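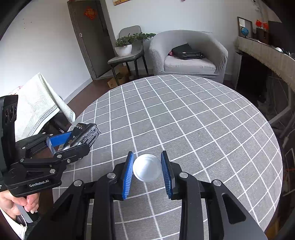
Gray tablecloth with a grid of thin white lines, on a round table.

Removing candle wax from a woven tablecloth

Posted in Household Textiles, Wed 20 June

I am seeking advice on the removal of candle wax from a ribbed gray tablecloth. The wax covers several squares near the hem and has been in place since last August. The care label permits washing at 90 degrees Fahrenheit only. I have scraped away what I could with a spoon - the remainder has settled between the ribs. Is heat advisable, or will it set the stain?
Cletby Resident

Heat is the accepted method, provided that it is applied through paper. Please proceed as follows. Place the cloth in a freezer for one hour and lift off any brittle wax with a dull edge. Lay plain brown paper above and below the mark, and press with a dry iron set no higher than 300 degrees Fahrenheit. If the fiber content includes polyester, 200 is a safer limit and will require more patience. Replace the paper as soon as it shows grease. Any color left by the candle should be treated with rubbing alcohol, after a test on the inside of the hem.
Haslow Linen Desk

I used the paper method on a cloth of similar weave and it took 11 sheets. Do not use newspaper. The ink will transfer.
Mekis

It is recommended that the cloth be taken to a dry cleaner. I have not attempted this with wax, but the cleaner in Shao removed furniture polish from a runner of mine and the charge was reasonable. Members should telephone first, as not every cleaner accepts table linens.
Table and Hearth Member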